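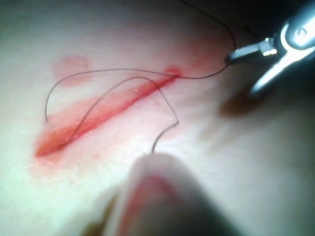
How to practice surgical knots at home, from bootlace to fine thread

This page is written for students in their first clinical year, veterinary or human, who have seen the knots once in a skills class and now have to get them into the hands. I learned them this way myself, and later I taught the evening class in Grondthorpe together with Catriona Skinner, who corrected a great many of my bad habits. English is my third language, so if a step is not clear, please read it with a cord in your hands. Most of the steps become clear then.

The page is for practice on models only. What you may do on a patient, and when, is decided by the person who supervises you.

What you need

A bootlace or a smooth cord, in two colors if possible. If you have only one color, dip one half in ink or food dye and let it dry overnight. The two colors are not childish. With them you see at once which end went over and which went under, and you can read the finished knot like a sentence.

Something fixed to tie around. A drawer handle is good, a chair leg is also good. Later you will want something that moves when you pull it, for example a rubber band stretched around a mug.

Thread. Start with plain sewing cotton and go on to nylon fishing line. Expired suture material is better than both, and many departments give it away for practice if you ask politely.

A needle driver, tissue forceps and scissors. Cheap student sets are enough for the first year. Check only that the jaws of the needle driver close evenly and that the ratchet opens without a jerk.

A skin pad for the last section. You do not need it in the first two weeks, and I would even say keep it in the drawer.

Sharp things go into a proper sharps container, also at home. If you use a banana or a pig's foot from the butcher, work on a washable board, keep it away from your food, and wash your hands and the instruments afterwards with hot water and soap.

Words used on this page

A throw is one crossing of the two ends, pulled down. A knot is made of several throws.

A square knot is two throws which mirror each other. It lies flat.

A granny knot is two throws in the same direction. It looks almost right and it slips.

A surgeon's knot has a first throw with a double wrap, followed by a single throw in the mirrored direction.

The tail is the short end. The long end is the one that carries the needle.

Step 1. Tie the square knot slowly, with two hands

Pass the cord behind the handle, so that one end comes toward you on the left and the other on the right. Let us say that the left is white and the right is blue.

Cross white over blue, tuck it under and bring it up through the loop. Pull the ends apart until the throw sits on the handle. Now white is on the right side and blue is on the left.

For the second throw, cross the white end over blue again, this time from right to left, tuck it under and pull. White is back on the left, where it started.

Look at the result. In a square knot, both parts of each color leave the knot on the same side of the loop, next to each other. If they stand out crosswise, you have made a granny. Open it and tie again, and do not be angry with it. Everybody makes grannies when tired.

Step 2. Learn to lay the throw flat

This is the step which students skip, and I skipped it too. A throw must be pulled in the plane in which it lies, with equal force on both ends. If one hand pulls up and the other stays still, the straight strand becomes a post and the other one only wraps around it. Such a knot slides.

Put your two index fingers close to the knot and push the throw down with them, one finger toward each side. The hands finish far from each other and low. At every throw they must change sides or come back, according to the direction of the crossing. Refilwe Tshabalala, who examined our practical station, used to look only at the elbows of the candidate. If the elbows never moved, she already knew what she would find in the knot.

Practice this until you can do it without looking at your fingers, looking only at the knot.

Step 3. The one-handed tie

Learn it first with your non-dominant hand. The dominant hand will often be holding an instrument, and it also learns faster later on.

There are two movements, and they must follow each other. One uses the index finger and the other uses the middle finger. If you repeat the same movement without crossing your hands, you get a granny or a sliding knot.

Index finger throw: hold the tail between thumb and middle finger, with the palm turned a little away from you, and let it run over the index finger. With the other hand, bring the long end across it, so that both strands make a cross over the finger. Bend the index finger around the long strand, catch the tail with the back of the nail, straighten the finger, and the tail comes through.

Middle finger throw: hold the tail between thumb and index finger and turn the palm up, so that the tail lies over the middle, ring and little fingers. Lay the long end over the same fingers. Bend the middle finger over the long strand and under the tail, straighten it, and carry the tail through between middle and ring finger.

Do each movement alone for one evening before you connect them. I wrote "index, middle, index, middle" on a card above my desk and said it aloud in the kitchen, to the great boredom of my family.

Step 4. The instrument tie

This one you will use the most for skin, and it also saves thread.

Lay the long end on one side of the closed wound and the tail on the other. Hold the needle driver between them, parallel to the wound line. This position is the whole secret. If the driver always starts in the middle, between the two ends, the wraps go by themselves in the right direction.

Wrap the long end over the driver, away from the middle and around the tip. For a surgeon's knot, wrap it 2 times in this first throw.

Open the jaws only a little, take the tail close to its tip, and pull it through. The hands now exchange sides. Lay the throw flat.

Release the tail. Put the driver again in the middle. Wrap the long end over it one time, take the tail, pull to the opposite side.

Add further single throws in the same manner, always alternating. Nylon and other smooth single-strand threads need more throws than braided ones, because they are stiff and want to open. Follow the number that your own department teaches.

Common trouble here: the tail is too long, and you spend half of your time pulling it out of the loop. Keep it short, the length of your fingertip is plenty. Also, please do not put the jaws on the part of the thread that will stay in the tissue. Metal jaws bruise the thread, and it may break there later.

Step 5. Tension

Stretch a rubber band around a mug and tie down on it. The knot should sit snug and the band should keep its shape. If there is a waist in the band, you have pulled too hard. On skin, edges which are strangled become pale and heal badly. They need to touch and nothing more. Remember also that tissue swells in the next days, and a stitch that looks only just tight enough in the evening will be quite tight in the morning.

If the first throw opens while you prepare the second, try the double wrap. Or keep a light, steady pull on both ends with the strands low. Lifting the hands is the usual cause.

Step 6. Move to the pad

Now you can join the knot to a stitch. Hold the needle in the driver a little behind its middle, toward the thread end, and never on the very tip or on the swage. Enter the surface at a right angle. Turn the wrist so that the needle follows its own curve, and come out at the same distance from the edge as you went in. With the forceps lift the edge gently and do not crush it.

Pull the thread through until a short tail remains, and tie as in Step 4. Draw the finished knot to one side, so that it does not lie on the wound line. Cut the ends, long enough that somebody can find them at removal. Place the next stitch.

After a row of stitches, turn the pad around and look at it from the other side. Uneven distances are much easier to notice from there.

How much to practice

Short and often. I kept a notebook and tied 33 knots every evening after dinner, and I wrote down how many were grannies. Catriona found this too serious and tied hers on the bus. Her knots were better than mine, so I will not insist on the notebook.

Change one thing at a time: first the thinner thread, then wet gloves, then a deep cup where only the fingers fit in. Gloves should be worn from the second week at the latest, in your real size. With a loose fingertip the thread gets caught, and it is better to learn this with a bootlace.

If the fingers cramp, stop for that day. Cramp teaches you to hold the instruments too hard, and that habit is slow to unlearn.

Checking your own knots

Cut the loop on the side opposite to the knot and take it off the handle. Hold both cut ends and pull firmly. A good knot becomes small and hard and stays where it is. A poor one walks along the strand, and you will feel this before you see it. Keep a few of the bad ones next to the good ones, on a strip of tape. Under the desk lamp, compare where the colors come out.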